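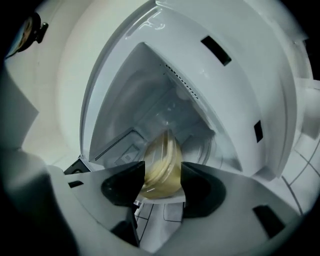
4.2 Where the leftovers live

Household refrigerators are arranged by two forces, the manufacturer's idea of what goes where and the household's idea of what fits. The second usually wins. In the Wislow part of the study we logged 742 placements of food in shared kitchens, and very few of them paid any attention to the molded egg tray, which mostly held batteries and lemon halves.

The translucent tub is the hardest case. It starts life with a label and a lid that agree with each other, and by its second week it may hold soup. In Figure 3 a clear plastic container with ridged walls holds something pale yellow and creamy, and we coded it as "soft, pale, unspecified". The coding manual offered butter, margarine, custard and lemon curd as separate entries. Our two coders chose differently often enough on tubs of this sort that the four entries were merged, to the lasting regret of the coder who had drafted them.

Figure 3. Clear plastic container with pale yellow contents, at a white refrigerator.

Residents had much less trouble. When asked to name what was in a tub without opening it, they went by position first and color second. A pale tub on the top shelf was "the spread". The same tub on the bottom shelf was "somebody's", a category that appears nowhere in Amundsen's scheme but covered a good deal of the Pestidska kitchen. Several tubs in that kitchen stayed in it from February until the end of the study – one had been moved 65 times by people reaching for something else, and opened twice.

We therefore separate handling from use. Handling is any change of position, including the small sideways shove by which milk is reached. Use requires that some of the contents leave the refrigerator and fail to come back. Under the older definition, which treats both as "access", the most popular item in Pestidska would be a jar of pickled beets that everyone we interviewed claimed to dislike.

Ridged containers were shoved more than smooth ones of the same size. We first took this for a matter of grip, but the ridged tubs in our sample were also the ones that stacked badly, and so ended up in front. The Skemari kitchen, where all food was decanted into identical square boxes, would have settled the question had its residents not given up on the boxes after a month. What they returned to was the original packaging, plus one drawer containing nothing except square lids.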